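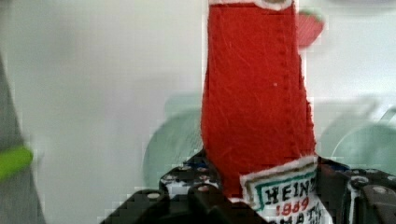
Gokell is looking for a part-time pattern maker and stitcher to join our play food workshop in Ostitz, starting in May. We make groceries for people too young to buy them. You should be comfortable with a curved seam, the kind that runs down the side of our red felt ketchup bottle in small dotted stitches, and with the scalloped white edge on its label, which has ended more than one promising trial day.

**The job**

- 24 hours a week, spread however you like as long as the orders leave
- cutting, stitching and stuffing, mostly condiments and vegetables
- turning sketches into patterns - Dušan Polák draws them, and he has never let the shape of a real eggplant hold him back
- repairs on returned items, many of them chewed

**You**

Sew neatly by hand and don't mind doing the same pickle 40 times. A diploma is nice. Good eyesight is nicer. Experience with toy safety rules would help, as would a tolerance for fluff in your coffee.

**We offer**

A fair hourly wage, 25 days off, a north window and a decent lamp for when the window gives up. The radio is negotiable. The stairs are steep and are not.

**To apply**

Send a short letter and one thing you have sewn, no bigger than 20 cm, to Gokell, attention Dušan Polák. Food is welcome but we will happily look at a mouse. Everything gets mailed back, including the mouse. Please don't send us a banana, we have plenty.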